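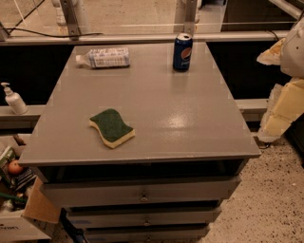

Foro Taller y Mobiliario > Limpieza y mantenimiento > Cercos en la tapa de una cajonera gris

kvido_vavra
Buenas. Tengo una cajonera gris de la serie Gruvik, tapa lisa en gris topo, algo brillante, con tiradores de pomo metálico. La uso de apoyo en el taller y encima acaban siempre la lata de Pepsi, la botella y el estropajo. El problema son los cercos: donde se apoya la lata queda un aro mate que no sale con agua. He probado con la cara amarilla de la esponja y detergente neutro, sin resultado. La cara verde no la he usado todavía. ¿Alguna recomendación antes de estropearla?
Kvido Vávra

tornoylima
La cara verde, ni tocarla. La fibra lleva abrasivo y en un acabado con brillo deja un velo que solo se ve a contraluz, pero se ve. Si el aro es mate puede ser residuo de azúcar o marca en el propio barniz. Son dos casos distintos. Pasa la uña: si notas relieve, es residuo.

marga_22
De acuerdo en parte. En un melamínico la fibra verde mojada y sin presión no hace nada, llevo años con ella en las mesas del obrador. En lacado sí raya. Habría que saber primero de qué es la tapa.

tornoylima
«Sin presión» es un parámetro que no controla nadie, y menos con una mancha que se resiste. Mantengo lo dicho.

kvido_vavra
No sé el material, la compré de segunda mano y sin ficha. Con la uña se nota un borde muy leve en la mitad del aro. En el resto, nada.

p_olmedo
Entonces tienes las dos cosas. Procedimiento que uso yo:
1. Paño de microfibra empapado en agua templada, 10 minutos sobre el cerco. Reblandece el azúcar.
2. Retirar con la cara blanda de la esponja, en línea recta, no en círculos.
3. Secar y mirar con luz rasante.
4. Si queda velo, pulimento fino para plásticos en una zona que no se vea, y después en el aro.
Si para llegar al brillo hay que lijar, de 3000 para arriba y al agua. Con menos no se recupera.

marga_22
Lijar una tapa sin saber si lleva lámina es mala idea. Si es lámina, te la comes en una esquina y ya no hay arreglo. Yo pararía en el punto 3.

p_olmedo
He escrito «si hay que lijar». En lámina no se lija, conforme.

hostal_sur
Gestionamos cajoneras parecidas en las habitaciones de un Zostel y lo que nos funcionó fue quitar la causa - una bandeja de silicona encima y se acabaron los cercos. El limpiador de dosificador lo dejamos al lado, nunca sobre la tapa, porque el goteo del cabezal marca tanto como una lata. Las botellas, de pie y con el tapón apretado. Tumbadas ruedan y gotean por la rosca.

tornoylima
Lo de las botellas lo suscribo. Y el estropajo tampoco debería dormir encima: retiene agua por debajo y si la tapa tiene una junta abierta, el tablero hincha por el canto.

kvido_vavra
Resultado: con el paño y la cara blanda ha salido la parte con relieve. Queda medio aro mate, visible solo con la lámpara encendida. Probé un pulimento Mertens en la cara trasera y no noto cambio, ni a mejor ni a peor. He pedido un salvamanteles Cukham para las latas. De momento no lijo.

marga_22
Bien parado. Prueba otra pasada de pulimento con fieltro en vez de paño, el paño apenas corta.

p_olmedo
Fieltro sí, pero a mano. Con taladro calienta y en plástico deja aguas.

kvido_vavra
Anotado, a mano. Subo el resultado cuando lo tenga.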